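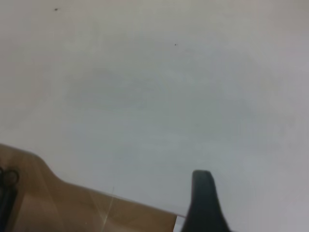 A pale, smooth surface seen close up.

I sat through most of Friday's open session of the regional cabinet in Zapata, so you didn't have to – four and a bit hours, one tea break, and a very hard chair. They were meant to be going over next year's budget for small towns, and to be fair they did get there after lunch.

The main thing is that the transport grant is staying. I'd been hearing all week that it was for the chop, and so had half the people in the public seats. Nidia Mamani, who runs the finance department, told the session that 108 villages and small towns will keep their share until June, when the whole lot gets looked at again. She wouldn't be drawn on what happens after that, though Eero Tuominen had three goes at asking her.

There's new money too, if not a huge amount. The regional government wants 800 homes in the Evudgate district put on to the new water main, and work should start in the spring. Ulises Agudelo, the member for the district, was very pleased and said so at length. He did get a bit cross when someone brought up the last start date, which came and went without so much as a spade in the ground. 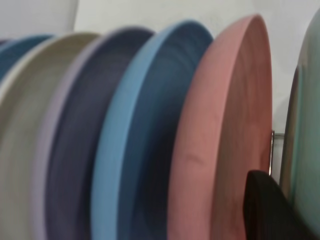
The row I'd really gone for was over local offices. The plan is to shut 11 of them and move the staff to Kekano, and that's a long bus ride if all you want is a form stamped (I've done it, and I took a sandwich). Deisy Cáceres handed in a petition against it with roughly 2000 names on it. The chair, Usha Hegde, thanked her and promised a written answer, then moved things on quite briskly to road signs.

I caught Cáceres on the stairs afterwards and she seemed cheerful enough. "They took it off the list for a vote today, so I'll have that," she told me. She's now trying to get a public meeting set up in Prultodia before the plan comes back, and she'd like somebody from the cabinet to turn up and take questions.

The budget itself still has to go to the full assembly. Papers from the session can be read at the front desk in Zapata during office hours – ask for the blue folder, as the other one is last year's.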